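I got to the Wastard open afternoon with a bad coffee and low expectations, and left two hours later than I'd planned. The Turnside group has the ground floor, and their thing this year is learning block stacking from demonstrations: a person drives both arms through the job, and a policy called Vakero is trained on the recordings. They had 209 of them when I visited.
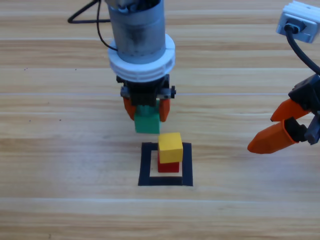 Ľubica Halás reckoned the count mattered less than how varied the starting positions were, and that 80 well-mixed runs had given her a better policy than the first big batch.

I asked about the wrist cameras. Each arm gets its own close-up view, and the policy also sees the fixed one — take the wrist views away and placement gets sloppy, apparently. 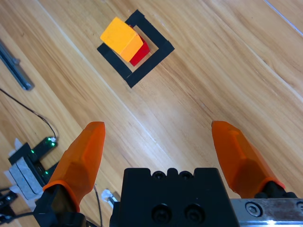
Wrist view, yellow block on red inside the tape.

Then we got into corrections, my favorite part! Vakero plans short chunks of motion, 27 steps at a time, and the group wants it to replan sooner when a stack goes crooked. I could see why you'd care: the yellow block was sitting tilted on the red one, with a teal one leaning above it. Zarmeena Zaidi is adding demos that start from messy stacks like that. 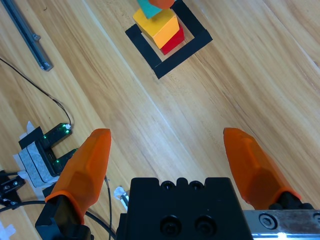
Resets are the slow bit of all this. Every demo needs a fresh start, and I'd never thought about how much of a February that eats. The black tape square helps, at least, as everybody building a stack has the same target to aim for. I'm stealing that for our own bench at Wanyama.

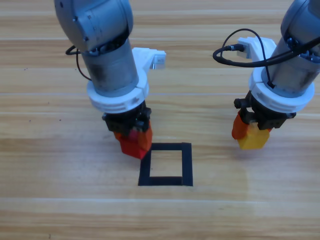
Both grippers empty above the table near the target square.

I missed the talk upstairs, so if you have notes, send them over.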